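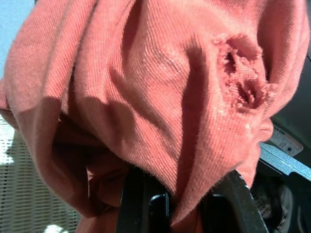
Mending Table Returns in June

The mending table is back at the Bowen Street hall every Monday in June, from 6:30 in the evening until 9. Bring clothes that need a patch, a darn or a new button. Please wash them first. There is a limit of two items per person so that the line keeps moving.

Beca Rowlands will run the table again and has added a short lesson on knit fabrics at 7. Holes in T-shirts and other jersey tops are the repair we get asked for most. She will show how to back a hole with a scrap of similar stretch and stitch it down with a ballpoint needle. A regular needle can cut the yarn and make a small hole bigger. Don't trim the fuzzy edges before you come — they help hold the stitches.

Thread, needles and iron-on backing are free to use. We have two sewing machines, and sign-up for those is at the door. Zippers on heavy coats are more than we can handle in one evening, so try the repair shop on Ponitz Avenue for those.

We can also use cotton and knit scraps in any color, at least as big as your hand. Leave them in the bin inside the side entrance, Room 36.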